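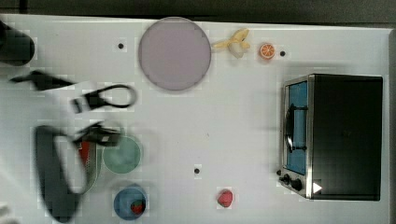 ## 3. Where people keep the sauce, and why it took me so long to ask

I came to this study by way of shopping lists. The Drerham diaries gave me 2,735 entries from 28 households, and I'd planned to write about bread. Bread was dull, I'm afraid. People buy it, eat it and write "bread". Sauces were another matter – they turned up in the margins, in quarrels over fridge space, in long notes about who had put what back where.

I coded every entry that named a sauce, a pickle or a spread, and marked whether the writer gave it a place (fridge, cupboard, table, windowsill). Where an entry gave two places I kept both. I did the coding on my own, so please read the categories as one person's judgement.

### 3.1 Which way up

The diary form had no box for this at all! Still, writers kept telling me whether a bottle was stood on its cap or on its base, and a few households plainly disagreed about it from one week to the next. I've used "inverted" for any bottle standing with its label upside down to the reader, as in Figure 1. Bottles whose labels are printed to be read cap-down don't count as inverted here, however odd that sounds, as my interest is in what the person at the shelf has to read.

Writers in the Postma Road flats mentioned inverting a bottle mostly near the end of its life. Those on the Zakness estate did it from the day of purchase, and one wrote a rather cross paragraph about visitors turning theirs back.

**Figure 1.** A tomato ketchup bottle, inverted, with the label upside down to the reader.
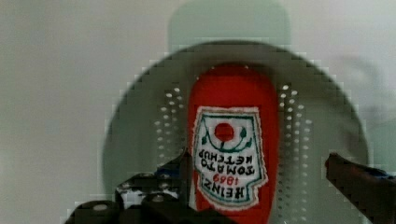 ### 3.2 Shop shelves against home shelves

For comparison I spent a September afternoon in the Buketti grocery, sketching the sauce aisle. The shop faces every label forwards, and staff straighten them at closing. At home the diaries suggest much looser habits, with labels turned to the wall and jars two deep. I can't say from this material whether that makes people buy duplicates, though I'd love to know.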